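Week 2 handout: buying a tabletop manipulation kit
Posted Aug 26, 2021

Read before lab. Bring the spec sheet you were given, the short one. The long one has the old prices.

Product under review is the Ondo bench kit, as sold by Giresley. One arm, one tracked base, prop set, software license for a single seat. List price 1619 with the license, shipping extra. Extra seats billed yearly, see sheet. We are reading it as buyers, so park the question of whether you like it.

Terms for today
Reach: how far the tip gets with the wrist still able to turn. Vendors quote it with the arm straight out. Ignore that number.
Payload: same trick. Quoted close in, drops off fast as the arm extends.
Repeatability: go back to the same spot, how far off. Not the same as accuracy!! Everybody mixes these up on the quiz.
Duty: how long before the servos need a rest. The Ondo sheet says 3000 cycles between checks but doesnt say what a cycle is. Write to the seller and ask. Always ask.

Task A, pan and produce. Standard pick and place, toy vegetables, a pan, bowls on the tracked base. Success is defined before you start the run, on paper, signed by both partners. 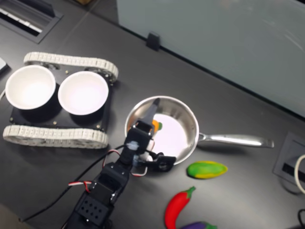 Fig. 1. Task A, gripper finger over the pan, toy carrot inside.

Why a pan. Steel is shiny and the walls are in the way. A kit that does fine on a flat mat can fall apart here, the vision side picks up glare and the finger has to come in from above without hitting the rim. Note the cable run too. Wires are on the outside of the arm, with slack at the joints. Cheap to repair, easy to snag. Put that under "service" on your form and not under "looks".

Questions to put to any vendor
- Can I buy one servo or do I have to buy the joint
- Who holds the calibration file, me or you
- Does the arm hold position on power loss or does it drop
- What happens to the license if the company folds
- Warranty clock: starts on shipping or on first power-up

Giresley answered the first two in writing. Yes to single servos, and the file stays with the customer. The other three, still waiting.

Compare with Arnstead, who don't sell the kit at all. They lease a set-up bench with support by phone, 6 month minimum. More money over a year, less of your own time. For a school with no technician that can be the better deal, and for a lab with a bored grad student it is not. Do the sums both ways for homework, use the rates on the back of the spec sheet. Count your own hours at the rate given, dont put zero.

Scoring the prop set. Vendors throw in props and buyers never look at them, then spend a month finding out that every item is the same size and the same easy color. You want shapes that fail differently. An eggplant rolls, a chili pepper is thin and curved so the finger closes on less of it, and the corn has green husk over most of the yellow, so a detector trained on plain yellow corn may miss it. The carrot leaning on the inside wall of the saucepan is a harder grasp than the same carrot on the table, score it seperately. Give the set a mark out of ten and one sentence of reason.
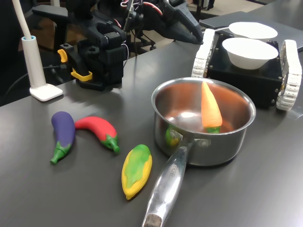
Mobile base next, since half the price difference between the two Ondo bundles is the base. Tracks turn by skidding, so position after a turn is a guess unless something corrects it. Sheet claims correction from the arm's camera, no figures given. Treat as unproven. Two bowls ride on top of the chassis, one behind the other as seen from the front of the table, and the rear one is partly hidden, so think about which bowl you'd assign as the first target and what the planner does about the other. Then ask if you need a base that drives at all. For plenty of jobs a shelf would do.

Reading: Hosseinzadeh, chapter on grasp failure, skip the proofs. The section on compliant fingers comes back in October.

Due next session: form filled in, both cost sums, your letter to the vendor (one page, no more). Late forms lose a mark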